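**Skiltham workshop news, 28 October 2026**

## Two hand-held grippers, one bench

Since April we have been using the Berkard hand-held gripper for all of our recording work. It does the job, but the jaws are stiff and people complain about their wrists after a long session. Last month a second model came in on loan from Van den Broek, so we ran the two against each other before deciding on next year's order.

The test was simple. Each operator did 60 pick-and-place runs with each tool, moving small parts from a tray to a row of bins. We used 7 different parts, from a rubber washer up to a full-size mug. The order was mixed so that no one did all of one tool while fresh and all of the other while tired.

On the easy parts there was little to choose between them. The washer was the hard one for both. The Van den Broek tool picked it up more cleanly, mostly thanks to the thinner fingertips, but it slipped more often on the mug. The Berkard was slower to close and held better once it had closed.

Tracking was the bigger surprise. We lost the marker more often on the Van den Broek runs, nearly always when the operator turned toward the wall. Moving the marker panel to a steeper angle fixed most of it. Raising the exposure did not help at all - the ceiling lights washed out the white border and we went back to the old setting.
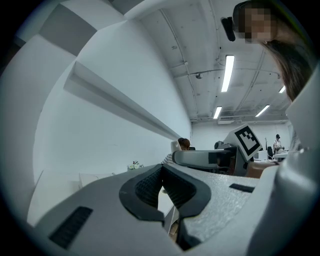

*View from the camera on one gripper, with a marker panel on a second device just beyond it.*

Comfort scores went to the Van den Broek tool by a clear margin, and most operators asked to keep using it. Against that, its battery door is held by six tiny screws, and changing a pack between sessions takes far too long.

We have not picked a winner yet. The Hiltden site will repeat the test with its own parts and add 200 runs to the set. If you want the run sheets or the camera settings, they are in the shared folder under "gripper comparison". Please leave the marker panels at the new angle until Hiltden is finished.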